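Renu Gautam on learning to make cheese at 37

Renu Gautam did not grow up eating much cheese. Her parents ran a dry cleaning shop, and the refrigerator at home held milk, yogurt and a block of something orange for sandwiches. She now makes a washed-rind cheese called Siltelen and sells it at the Sunday market, where it is usually gone before lunch.

She started at 37, after a long stretch in insurance claims. A coworker had given her a weekend class as a birthday present, and she went mostly out of politeness.

"We made mozzarella, and mine was terrible," she says. "It was like chewing on a glove. But I wanted to know why it was terrible, and the teacher couldn't really tell me. So I went to the library."

For the first year she worked in her own kitchen, with a stockpot and a thermometer. She kept notes on every batch in a school notebook: the milk, the temperature, how long the curd sat before she cut it. Most of the early pages end with the word "pigs," because that is where the cheese went. A neighbor had 3 of them.

The step up came when she met Bülent Canpolat, who milks a small herd on the road to Drikberg. He had been selling everything to a cooperative and was looking for a buyer closer to home. They agreed on a price over the hood of his truck.

"She asked me more about the grass than about the money," Canpolat says. "What was in the field, when I moved the cows, what they ate in January. The cooperative never asked me that."

Gautam says the grass matters a good deal. The spring milk gives her a softer, yellower cheese, and the winter milk is fattier and takes longer to drain. She used to try to even this out. Now she lets the wheels differ and tells customers which month they are buying. 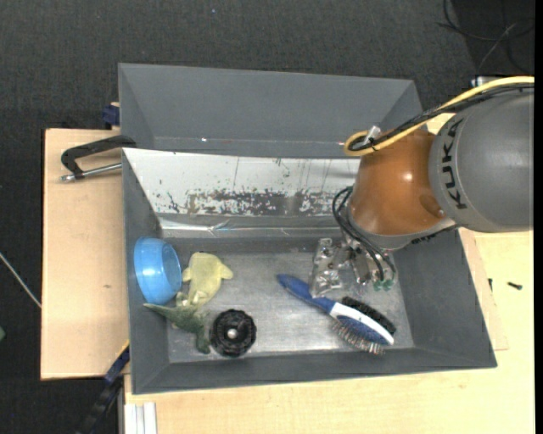 A gray bin on a pale wooden tabletop, with a second one behind it.

The money was harder than the cheese. Her first used vat cost $2,595, which she paid from savings, and she had to replace the valve within a month. The county inspector came twice before she was allowed to sell anything. The first visit lasted ten minutes.

"He looked at the floor drain and said no," she says. "He was right, too. It was in the wrong place. I had the concrete cut up and poured again, and I didn't make anything that whole spring."

She ages the wheels in a converted root cellar, on spruce boards she scrubs by hand. Each wheel is turned and rubbed with salt water every other day for the first few weeks. It takes up most of a morning, and she listens to the radio while she does it. The smell gets into her coat. Her sister makes her leave it in the garage when she visits.

Her second cheese, Brulotus, is a hard one, aged for 10 months. It came out of a mistake. She had overheated a batch, and since the milk was already paid for, she pressed it anyway and put it at the back of the cellar. When she cut it open the following winter it tasted of browned butter. Getting the same result on purpose took her nearly two years.

Asked what she would tell someone starting out, she thinks for a while.

"Buy a good thermometer," she says. "And find out who your milk comes from. I wasted a lot of time changing recipes when the problem was the milk."

She has no plans to get bigger. A grocery buyer from Sandhu called last fall and wanted to put Siltelen in all of its stores. Gautam drove out for the meeting and listened to the numbers - she would have needed to buy from four more farms - and turned it down the next day.

Canpolat was relieved, he says, though he would have understood. He still brings the milk himself, at five in the morning, and takes a piece of cheese home with him.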